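The Long Goodbye to a Perfectly Good Logo

How a small design studio spent most of a year renaming a company that sells drawer runners

Jul 31, 2021

There is a shelf in the studio of De Graaf where dead names go. Each one is printed on a card, in the typeface it would have worn had it lived, and the cards lean against the wall like relatives at a funeral. Grarnance is up there. So is Dolance, twice, because a client once rejected it in green and then asked to see it in blue.

"We liked Dolance," says Wim Kuipers, who founded the studio and has the posture of a man who has presented a lot of blues. "It sounded like somewhere you'd go to recover."

The client in question makes the metal parts that let a kitchen drawer slide in and out. It had traded under its founder's initials for 68 years, and its logo was those initials inside an oval. Every van had the oval. The oval was also on the mugs, the invoices and a flag that had been flown upside down since the last storm without anybody filing a complaint.

Then a new managing director arrived, looked at the oval, and called a designer. This is how most rebrands begin, whatever the press release says about a changing world.

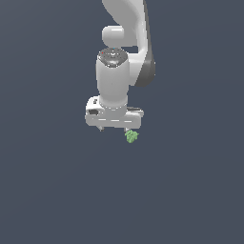 DESIGN & IDENTITY

Pallavi Srivastava ran the project. Her first task was to interview the staff about what the company meant to them, and she came back with a notebook full of opinions about parking. She tried again with a different question: if the company were a person, who would it be? The sales team said an explorer. The warehouse said Griet.

Griet Peeters has worked in the warehouse longer than the roof has. She was flattered, then suspicious, and finally agreed to be photographed for the mood board on condition that she would never have to find out what a mood board was.

"She was the best brief we got," Srivastava says. "Dry, reliable, slightly intimidating. I wrote that at the top of the page and the managing director crossed out intimidating and put visionary."

The naming round produced 50 candidates. Several turned out to mean something regrettable in Portuguese. One belonged to a brand of cat litter. The managing director favored anything ending in a vowel and his deputy favored anything that could be said over a bad phone line, and for much of the spring these two positions circled each other like boats in a small harbor.

Plerkholm won. It has no meaning in any language, although the launch booklet manages two paragraphs on its roots. Say it a few times and it starts to seem plausible, like a ferry port, or a cheese.
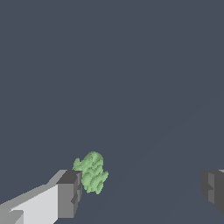 Drawing the P

A name is only the beginning of the invoice. After it comes the wordmark, and the wordmark went to Godelieve Geerts, who draws letters for a living and talks about them the way vets talk about horses. The trouble, she explained to a room of drawer-runner executives, was in the legs. Plerkholm has a k and an h side by side with hardly a breath between them, two tall letters trying to get through the same door.

She drew the k in 30 versions. I was shown all of them, in order, over coffee that went cold by the ninth. I would like to report that I could tell them apart. Somewhere in the twenties the leg of the k acquires a small kick, and Geerts stopped there and looked at me until I said something about the kick.

The color was settled faster, mainly because the vans were already being resprayed. It's a dark gray with a little blue in it. The guidelines call it Tideline. The body shop calls it gray.

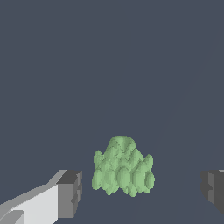

From the simulated renders: pale green on slate.

Fergal Ní Bhriain, who looks after the client's website, had the job nobody budgets for. Swapping the logo on the home page took him an afternoon. Finding the oval everywhere else is still going on. It was in the email signatures, naturally, and in the little icon on the browser tab, but it was also baked into old product sheets, into a fax template, and into a screensaver that comes on in reception whenever the receptionist goes to lunch. He keeps a list. The list has its own folder now, and the folder, he noticed recently, has an oval on it.

The full launch is planned for August, with cake. The studio's fee has been paid in three parts, the last of them from an account still held in the old name. The flag has been replaced and is the right way up. Geerts has asked whether it's too late to look at the k again.

As for the warehouse, the new sign went up over the loading door a few weeks ago, and Peeters watched it go up from her forklift. Kuipers asked her what she thought. She said it was very straight. He has had this added to the case study.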